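Skunurby opens tool library with places for 24 borrowers

Fri 30 August – Skunurby Tool Library will open its doors to residents next month, offering 400 hand tools on free loan for up to a week at a time.

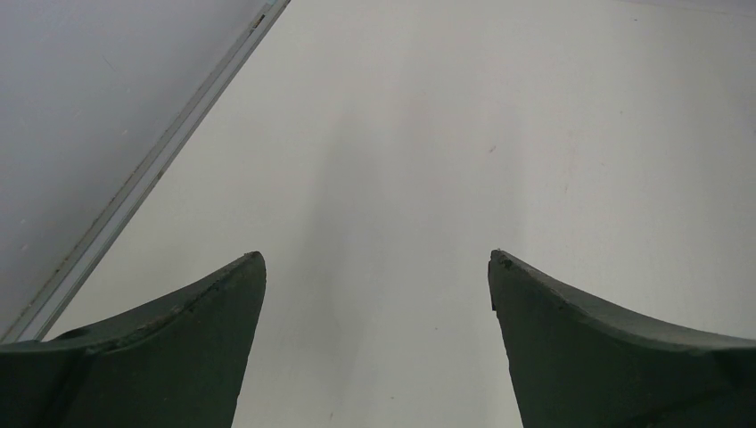

The service has been funded by a grant of 4,000 pounds from the Atard Fund and will begin with 24 registered households. Further places will be offered in December.

Small tools will be stored and returned in open plastic bins, sorted by type.

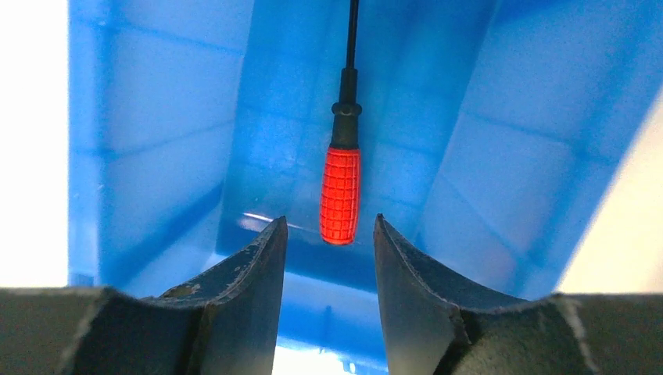

A red-handled screwdriver and a blue storage bin.

“Most homes need a good screwdriver only a few times a year,” said Raghda Najjar, Library Manager. “We want borrowing one to be simple, and putting it back to be simpler still.” 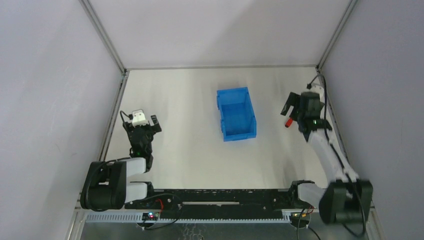
Each bin will be checked on return – missing items must be reported within two days. Registration is open at the Skunurby front desk.

Press contact: Hedvig Strand, Skunurby Tool Library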